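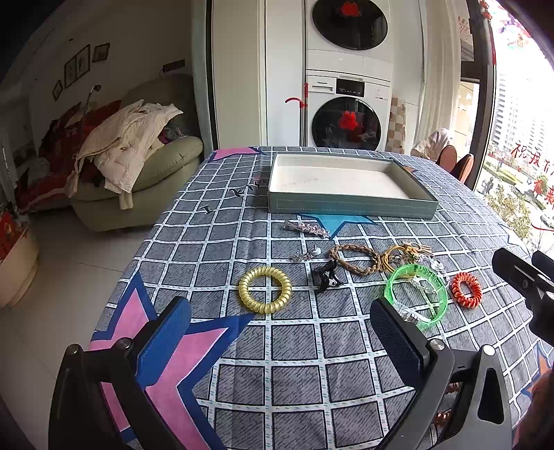

고객지원 처리 기록
제품: 스키른홀름(Skirnholm) 탁상형 전기오븐
접수처: 레도비크(Redovik) 조리기기 고객지원센터
접수일: 2025년 10월 9일
분류: 가열 불균일 / 조리 결과 이상
상태: 종결

조회 2,000 · 댓글 20 · 공유 66

1. 접수 내용

고객께서는 그라탱 및 치즈를 얹은 파스타 조리 시 윗면은 과도하게 갈변하는 반면 중심부는 충분히 가열되지 않는다고 신고하셨습니다. 해당 증상은 7월에 제품을 설치한 직후에는 없었으며, 최근 들어 반복되고 있다고 하셨습니다. 사용하신 조리법은 타스톨리아(Tastolia) 레시피 앱에 수록된 브로콜리 체더 그라탱이며, 조리 온도와 시간은 앱의 안내를 그대로 따르셨다고 확인하였습니다.

고객 요청 사항: 온도 센서 불량 여부 확인 및 필요 시 부품 교환.

2. 1차 확인

유선으로 아래 사항을 확인하였습니다.

- 전원: 벽면 콘센트에 단독 연결, 멀티탭 사용 없음
- 오류 코드: 표시 없음
- 조리 모드: 상부 그릴 + 열풍
- 선반 위치: 최상단
- 용기: 뚜껑이 없는 깊은 도자기 용기
- 예열: 실시하지 않음

선반 위치와 조리 모드의 조합이 증상과 관련될 가능성이 있어, 선반을 중단으로 옮기고 상하부 가열 모드로 전환한 뒤 예열 후 다시 조리해 주실 것을 안내하였습니다.

3. 고객 회신

안내에 따라 조리한 결과 윗면이 타는 현상은 줄었으나, 용기 뒤쪽에 비해 앞쪽의 치즈가 덜 녹는다고 회신하셨습니다. 또한 조리 중 문 하단에서 김이 새어 나오는 것을 발견하셨다고 합니다. 이에 따라 본 건의 분류를 '사용 문의'에서 '점검 필요'로 변경하였습니다.

4. 2차 점검

지역 서비스 협력사인 니아지(Niazi)에 방문 점검을 의뢰하였으며, 점검 결과는 다음과 같습니다.

가. 온도 센서: 기준값 이내. 교환 불필요.
나. 상부 및 하부 히터: 정상 작동.
다. 열풍 팬: 회전 이상 없음. 팬 덮개에 기름때가 굳어 있어 세척함.
라. 문 패킹: 하단 일부가 홈에서 이탈해 있으며, 이탈 부위에 굳은 치즈와 빵가루가 끼어 있음.

문 하단의 틈으로 열이 빠져나가면서 앞쪽 온도가 낮아진 것으로 판단됩니다. 고객께서 식품이 넘친 뒤 패킹을 분리하여 닦으신 적이 있다고 하셨으므로, 재장착 과정에서 하단 고정 부위가 완전히 끼워지지 않은 것으로 보입니다.

5. 조치

패킹에 찢어짐이나 경화가 없어 부품 교환 없이 세척 후 재장착하였습니다. 이후 빈 상태로 20분간 가열하여 문 하단의 열 누출이 없음을 확인하였습니다. 점검 비용은 보증 기간 내이므로 청구하지 않았습니다.

6. 조리 관련 안내

점검과 별도로, 고객께서 문의하신 조리법에 대하여 다음과 같이 답변드렸습니다.

- 용기는 가능한 한 얕고 넓은 것을 사용하여 주시기 바랍니다. 깊은 용기를 사용하실 경우 중심부 가열에 더 긴 시간이 필요합니다.
- 브로콜리는 데친 후 물기를 충분히 제거하여 넣어 주십시오. 남은 수분은 소스를 묽게 하고 조리 시간을 늘립니다.
- 크루통과 빵가루는 조리 후반에 올리시고, 그릴 모드는 마지막 단계에서만 사용해 주십시오.
- 내용물은 용기 높이의 75%를 넘지 않도록 담아 주십시오. 소스가 넘칠 경우 오븐이 식은 다음 바닥과 문 안쪽을 함께 닦아 주셔야 합니다.
- 패킹을 분리하신 경우에는 네 모서리의 고리를 먼저 건 다음, 하단부터 손가락으로 눌러 홈에 끼워 주십시오.

7. 종결 사유

고객께서 동일한 조리법으로 다시 조리하신 후 앞뒤의 갈변 차이가 해소되었고 김 누출도 없다고 회신하셨습니다. 추가 요청 사항이 없어 본 건을 종결 처리합니다. 동일 증상이 재발할 경우 새로운 접수 없이 본 기록에 이어서 문의하실 수 있으며, 이 경우 패킹 교환을 우선 검토합니다.

내부 참고: 사용 설명서의 '문 패킹 분리 및 장착' 항목에 하단 고정 순서가 누락되어 있어 문서 담당 부서에 개정을 요청함. 회신 대기 중.

댓글 20 · 공유 66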